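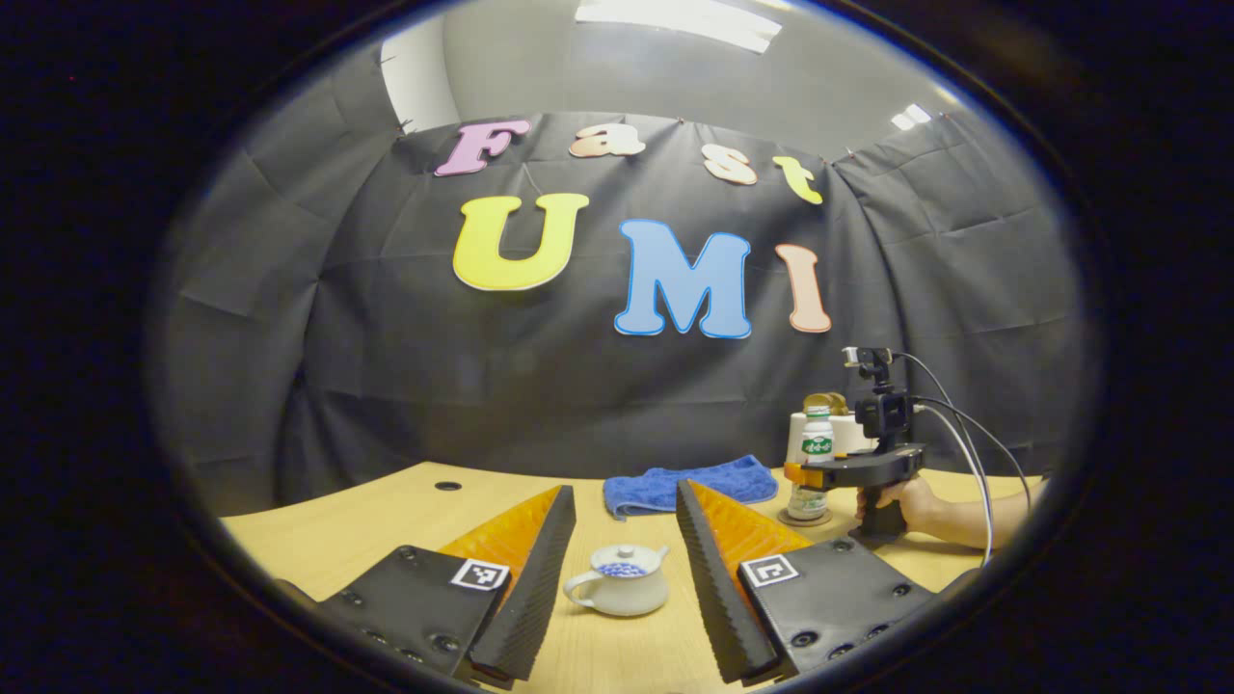 Trailer and Feature: A Comparison of Editing in a Student Short
Film Production II, final project report
Group members: Hamish Doolan, Noeline Costigan, Hemi Lockyer
Supervisor: Wiremu Paewai
Submitted Friday, October 29, 2021

1. Purpose

Our group made a short crime drama called Soria and cut two trailers for it. We wanted to see how much of the plot a trailer can give away before viewers lose interest in the film itself. Trailer A hid the ending. Trailer B showed the brother, Lund, getting off the train, and that shot gives away most of the last act.

2. Production

The script was written in February by Noeline Costigan. Filming took 8 days, mostly evenings, with Vaughan Stubbs playing both Lund and the station clerk. We had planned to use a second actor for the clerk but could not find one who was free on the train days. Hemi Lockyer recorded sound. Some of the platform dialogue had wind on it and was recorded again indoors, which is why it sounds flatter than the rest.

Hamish Doolan edited the film and both trailers. The rough cut had 342 shots – far too many for a short – and the first pass mainly removed repeated reaction shots.

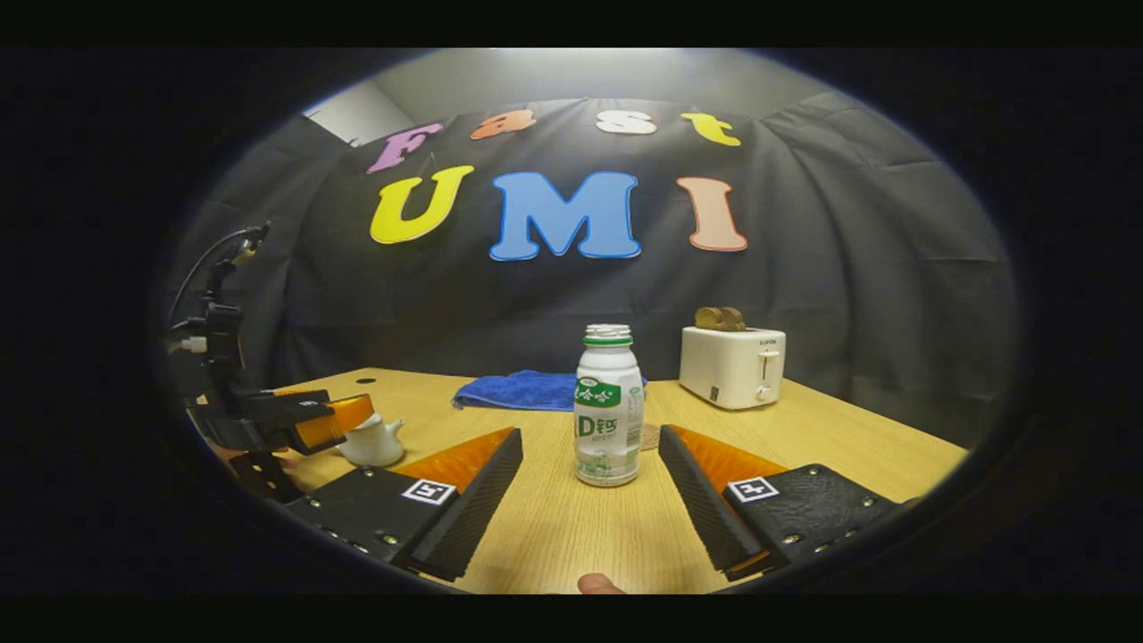
Both trailers run the same length and use the same music. The only differences are the last five shots and the title card. Keeping the music the same was Wiremu Paewai's suggestion, after our first versions turned out too different to compare fairly.

3. Screening

We showed Trailer A to one class and Trailer B to another, then invited both classes to the full film. Each viewer filled out a short form before and after. The form asked what they thought the story was about and whether they wanted to see it.

4. Results

Interest was close in the two groups. Viewers of Trailer B guessed the ending more often, but several wrote that they still wanted to know how Lund got there. Viewers of Trailer A more often expected a horror film. We think the dark platform shots caused this.

5. Problems

The classes were not the same size, and one had already read part of the script. Two forms came back blank. A later group should write the form before cutting the trailers – we did it the other way around.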